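Open Racks and the Cost of a Closed Door

Most guidance on shared work rooms treats coat storage as a leftover. The desks are placed, the network points are checked, the refrigerator goes wherever there is a socket, and the remaining wall gets a row of hooks or a metal locker bank. I think this order is wrong. In a room that combines a kitchen corner with working desks, garment storage decides how the floor is used for the first ten minutes of the day and the last ten, and those are the minutes when the room is most crowded.

My position is simple. A shared room of moderate size should store coats on an open rack, in plain view, at the side of the room, next to the tallest fixed item. It should not use wardrobes, lockers or anything else with a hinged door. I have argued this inside Diddale for two years, with mixed success, and the arguments against me have become better in that time, so they deserve a proper answer.

Start with clearance. A hinged door needs its own swing plus the depth of a person standing back from it. A refrigerator already makes this demand. Put a closed wardrobe beside it and the two swings compete for the same floor. People solve the conflict by leaving one door ajar, and it is usually the wardrobe, at which point the wardrobe is an open rack with an obstacle attached. An open rack needs only the depth of a hanger and an arm's reach in front.

The second point is ventilation. A damp coat in a closed cabinet stays damp. Locker vents help less than the catalogs suggest, as they are cut at the top and bottom of the door and a heavy coat blocks the air path between them. A coat on an open rack dries at the rate the room allows, and in a heated room that is fast enough for the walk home.

The third is loss. Last August Gitau Nyaga cleared the locker bank in our old room at Fenstead before it was removed. He found 17 items that had no known owner, including two good rain jackets and a wool scarf still in its store wrapping. None had been reported missing. An item in a locker leaves the memory of its owner once the door closes. An item on an open rack is seen by everyone who passes, and after a week or so somebody asks whose it is.

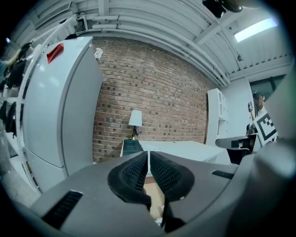

Diddale Interiors Group / Room Standards Team

The layout follows from the same reasoning. The white rack stands on the refrigerator side of the room, with dark garments hanging at two heights. The teal cabinet and its lamp are against the brick wall, and the white desk extends from there toward the other side. Tall storage also appears beyond the brick, as an open white shelving unit. A room arranged this way keeps its tall items toward the sides and its low items between them, which leaves the middle of the wall free of bulk.

I would draw attention to the two hanging heights. A single rail set for long coats wastes the space under every short jacket. A second position lower down recovers that space at no cost in floor area. It also serves anyone who can't comfortably reach the upper one. The objection is that long coats on the upper level will rest on whatever hangs below. That is correct, and the remedy is to reserve one end of the rack for full-length garments and leave the lower level empty there. Our draft standard allows 600 mm of rail for this purpose. It has been sufficient in every room we have fitted so far, though none of them was a cold-climate site and I would not defend the figure for one.

Imani Massawe, who reviews our drafts, holds the opposite view on the whole question. Her main objection is visual. Coats are irregular, mostly dark, and change through the day, and she considers that a rack of them makes any room look like a waiting area. She would accept the loss of clearance in exchange for a flat white door. I don't dismiss this. A room that people find untidy is treated as untidy, and the effect spreads to desks and counters. But the objection applies to an overloaded rack more than to the rack as such. A rack with spare hangers looks orderly. A rack carrying three garments per hanger does not, and a wardrobe in that state would not close.

Her second objection is security, and here I concede more. An open rack is unsuitable for a room with public access. Pistell, our largest client, runs front rooms where visitors come and go all Saturday, and we specified lockers there without argument. The open rack is a proposal for rooms where the occupants know each other. Valuables should go in a drawer in any case, since a coat pocket is a poor place for a phone whether or not it hangs behind a door.

There is a third objection that I hear less often and find stronger. It is smell. A rack next to a refrigerator is a rack in a kitchen corner, and wool takes up cooking odors readily. In a room where people only keep a lunch cold, the problem is slight. In a room with a hot plate it is real, and the rack should move to the opposite side even at the cost of a longer walk from the entrance. The Requena fit-out got this wrong. The rack went beside the cooking counter because the drawing showed a gap of the right width, and it was moved within a month.

A note on the desk side. Where there is no rack, or the rack is full, the backs of office chairs become the coat storage. The coat drags on the floor, the casters catch the hem, and the chair can't be pushed in properly. I count a coat on a chair as a fault in the room, and I would ask anyone assessing a layout to check the chairs before they check the rack. If the chairs carry coats at midday, add rail length. Signs asking people to use the rack have had no measurable effect in our rooms.

The draft keeps the open rack as the default and lists closed storage as a permitted variation for public access. Imani wants the two reversed. The wording is still under review, and the section on boot trays has not been started.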